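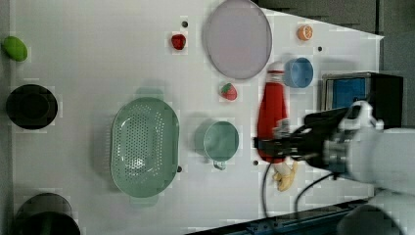
How often should the Cerkeo brush head be washed? Once a week if you wear foundation daily, and every second week if you only use it with cleanser.

Print this page | E-mail this page

Section 2: Cleaning and drying the brush head

Before you start, switch the handle off and take it out of the charging base. You will need lukewarm water, a mild liquid soap and a dry towel.

1. Hold the handle upright and turn the brush head to the left until it clicks. Pull it straight off.
2. Wet the bristles with the tips pointing down.
3. Put a drop of soap in your palm and move the bristles in small circles for roughly 12 seconds.
4. Rinse until the water runs clear. Oil-based makeup may need a second wash.

CAUTION: Do not soak the brush head. Water that gets behind the collar loosens the glue, and bristles will start to shed.

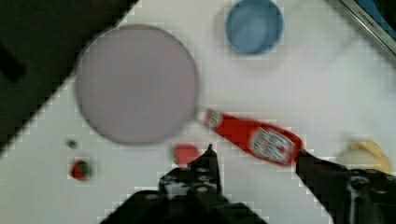

Signe Westerberg wrote to us that her long-wear foundation would not come out with soap alone, and that a little cleansing balm worked in first, before step 3, took care of it. This is fine for the Haugen and Grolwood heads. Do not use balm on the silicone head.

5. Press the bristles in the towel. Do not twist them.
6. Lay the head on its side to dry overnight.

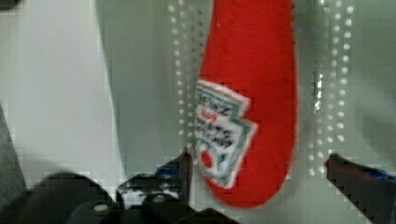
7. When the bristles are fully dry, line up the dot on the collar with the dot on the handle and turn to the right until it clicks.

Note: If the head wobbles after step 7, take it off and check the collar for soap residue. Wipe with a damp cloth and refit.

Replacement heads are sold in packs of 2. Order part 423 from Plaltbridge.

Print this page | E-mail this page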